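4 Mar 2020

**Bredeck puts its Munero cell on a fixed service schedule**

Bredeck has started regular maintenance on the gripper of its Munero handling cell. Until November the gripper was only opened up when a part slipped or a finger came loose. Under the new schedule, the mount screws are checked every 50 hours of running time and the fingers are replaced every 500.
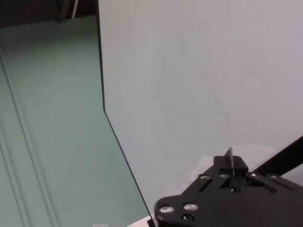
*The gripper plate and its screws, seen from the wrist camera.*

Each check takes one technician and a hex driver. The cell is locked out, the arm is parked, and every screw on the mount is tightened in the same order. Loose cables are tied back before power is restored. The wrist camera stays on the arm, and its view is saved to the service log at each stop.

Finger wear was the main reason for the change. Tritora, which supplies the spare fingers, now ships them in sets, and Bredeck keeps 3 sets on the shelf. The old fingers lasted almost 200 hours before parts began to slide.

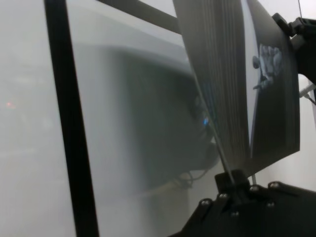
*A ribbed finger on its black mount, with a frosted surface behind.*

The company's second site, in Manalastas, will move to the same schedule once its own spares arrive. Operators there have been sent the log sheet and the tightening order.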